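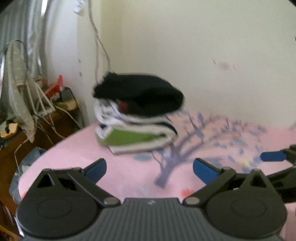 # Pusholm bus stop names

Hi! I've been collecting the names of bus stops in and near Pusholm, mostly on my lunch breaks, and this is the list so far. It has 703 rows, one per stop name, in a plain CSV you can open in any spreadsheet program.

I started it in November after I missed my stop twice in one week (the sign said one thing, the timetable said another) and wanted to know how often that happens. Pretty often!

## What's in the file

- `name_sign` — the name as painted on the stop
- `name_table` — the name in the printed timetable
- `line` — the line that stops there, or several with semicolons between them
- `side` — `a` or `b`, where `a` is toward Trakow
- `notes` — whatever I felt like typing

Blank means I haven't been there yet. A dash means I went and there was no sign.

## Spelling

I kept every accent and every odd hyphen. The stop at Eglītis shows up both with and without the long ī, and I left both alone, so please don't "fix" them. If your program turns the letter into junk, open the file again as UTF-8.

## Known problems

The Drasix loop changed its route while I was partway through it, so 5 rows there still have the old line number. Two stops on the hill share a name and I may have swapped their sides. I keep meaning to ride up and check, but that bus only runs in the morning and I am not a morning person.

## Using it

Go ahead, use it for anything — maps, quizzes, a school project. If you spot a wrong name, open an issue and tell me which side of the road you were standing on.

Last edited 2018-02-21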